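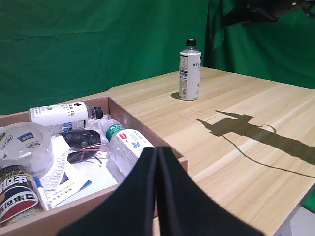
Every home and most offices have one box that holds whatever has no other place to go. I want to argue for keeping it, and for keeping it small.

The usual advice is to get rid of it. Sort everything, buy dividers, label the dividers. I did this in April with a set of 13 Nostden trays, and by the end of the month I couldn't find the packing tape. It was in the tray for paper goods, where I had put it after some thought. In the old box I would have looked once and seen it.

A box of mixed things works because you only have to remember one location. Tape, a spare mouse, a bottle with something left in it, a plastic bag that might be used again. None of these deserves a drawer. Together they take up one corner of the floor.

Hacer Aksoy, who shares my office on Darko Street, disagrees. Her view is that a mixed box is a trash can that gets emptied less often. She has a point about the bottles. Water bottles go in because the box is closer than the recycling, and then they stay. A bottle lying on its side also takes up more room than anything else near it, and you have to move it every time you want the tape.

So I have two rules. Drink bottles don't go in, even for an hour. Anything with a liquid in it stands upright on the table until somebody decides where it belongs – a cap that looks tight is no reason to lay it over a computer mouse.

The size matters more than the rules. Ours is an open cardboard box, and I would not trade it for a plastic tub with a lid. With a lid on, you stop looking. Cardboard also wears out, and when the bottom goes you have to take everything out and handle each thing once. I get through that in 17 minutes, which is less time than I spent choosing the trays.

The trays are in the closet now. Nayara Godoy has asked for them twice and I should let her have them.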